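Plorketti Shared Table Clearing Set: README

Release 3, Monday, August 17, 2026
Maintained by Simone Furtado and Niloufar Zarei
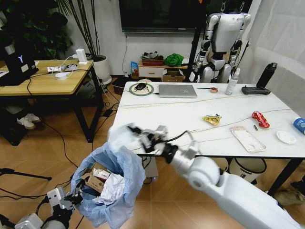
Fig. 1. White table, uncleared, with a lined bin at the near side. Wrapper and crushed can in the middle; laptop and spray bottle further back.

Summary

Plorketti covers the clearing of shared work tables. Each record pairs a still of a table in use with a written clearing list, which says what goes in the bin, what stays where it is and what is moved before wiping. The set holds 500 records. Text is in British English. The lists were written by people who use tables of this sort daily and were checked by a second reader.

The set is meant for work on sorting household and office clutter, for writing tidying instructions, and for testing whether a reader can tell rubbish from belongings. It says nothing about hygiene standards and should not be used as cleaning guidance for food premises.

Contents

stills/ one picture per record
lists/ one plain text clearing list per record
notes/ remarks by the second reader, where there were any
labels.csv one row per object named in a list, 3000 rows
CHANGES release history

Labels

Every object named in a list has one of four labels.

discard — goes in the nearest lined bin. Wrappers, crushed cans, used tissue, torn packaging.
keep — stays on the table. Laptops, mice, mouse pads, controllers, tape, spray bottles.
return — belongs to the table's users but not on the table. Plates, cups, cutlery.
ask — cannot be settled from the still. Left in place and listed at the end.

The label follows the state of the object and not only its kind. A crushed can is discard. A can that looks whole is ask, as it may still be full. A water bottle is keep in all cases, including when it appears to be a disposable one. Phone cases are keep even without a phone in them.

Small metal objects caused the most disagreement. Anything resembling a lighter is ask and never discard. Release 1 had several of these under discard; Ama Arthur corrected them in April.

Cables are not labelled. They are mentioned in the list only if they cross the area to be wiped, in which case the line reads "lift cables". Objects already in a bin are not labelled either.

List format

One action per line, in working order. Rubbish comes first, then plates, then wiping. The list for Fig. 1 reads:

1. Yellow wrapper: discard.
2. Crushed red-and-white can: discard.
3. Small round plate: return.
4. Laptop, mouse, mouse pad, tape, controller, black water bottle: keep.
5. Phone case: keep, move to the laptop side.
6. Lift cables.
7. Wipe the middle and the near edge.
8. Ask: silver-capped object, blue can at the right.

The spray bottle is not given a line of its own when it is used for wiping. This is inconsistent with the treatment of cloths, which do get one. It will be left as it is until release 4.

Bins

Where a still shows more than one bin, the list assumes the one nearest the reader. No separate recycling is assumed. Users who need it can split discard with the material column in labels.csv, filled in for 1350 rows. The column records what the writer could tell by looking, so crushed cans are entered as "can" and not as a metal.

Cardboard is a known weak point. Flat pieces and whole boxes share one entry, although a whole box fills a small bin and would normally be folded first. Asante, the companion set on packing and unpacking, handles this better.

Checking

Ah-rin Min and Ewurabena Ametepe read all lists against the stills. They disagreed with the writer's label in 71 records. These carry a file in notes/ giving both readings, and the label in labels.csv is the second reader's. No third reading was made.

Known problems

Light tables outnumber dark ones. Clear plastic on a pale or veined surface is sometimes missing from the lists, phone cases in particular.
Objects at the side of a still may be partly out of view. They are labelled if the kind is plain, otherwise ask.
"Plate" and "saucer" are used interchangeably by two of the writers.
Line order within discard carries no meaning.

Changes

Release 3: material column added, ask moved to the end of each list.
Release 2: small metal objects relabelled.
Release 1: first version, lists only.

Corrections go to Niloufar Zarei with the record number and the line in question.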